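Londoño chamber opera to open Nultthorpe season in November

For immediate release

Nultthorpe Chamber Opera will open its next season in November with a new production of Cudora, the one-act opera by the company's resident composer, Digby Hoani. The work will be given in its revised version, with the orchestration reduced from 23 players to 11. It runs for 75 minutes without interval.

Cudora is set in a harbour customs office over the course of one night. It is scored for soprano, mezzo-soprano, baritone and a chorus of eight. The revision restores the clerk's aria in the third scene, cut before the first performance, and moves the chorus from the stage to the rear gallery.

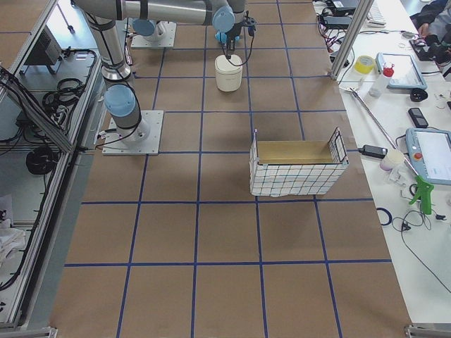
Robot arm with two-finger gripper over a taped grid.

The production will be staged at the Londoño Theatre, which seats 331. The orchestra pit will be covered and the players placed at stage left, behind the singers. Conductor and cast will be linked by two monitors on the balcony rail. Surtitles in English will be shown at all performances.

"The first version was written for a larger room," said Hoani. "Most of the changes are to the wind parts. The vocal lines are as they were, apart from a transposition in the final duet."

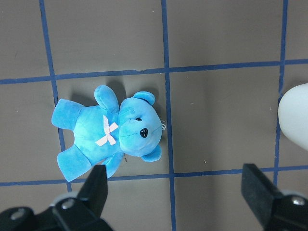

Blue plush bear with a pale pink bow.

The vocal score, 211 pages in the revised edition, will be published by Nuter before the opening. Full score and parts will be available on hire.

The company has set aside 100 seats at each performance for holders of student and concession cards. A grant of $2,000 from the theatre's access fund will cover the cost of an audio-described matinee, with a touch tour of the set beforehand. Patrons who wish to join the tour should book through the box office.

Evening performances begin at 7:30 pm and the matinee at 2 pm. Latecomers cannot be admitted once the prelude has begun. Programme notes will be posted on the company's website before opening night.

Media enquiries: Press Office, Nultthorpe Chamber Opera
Review tickets are limited to two per organisation.

ENDS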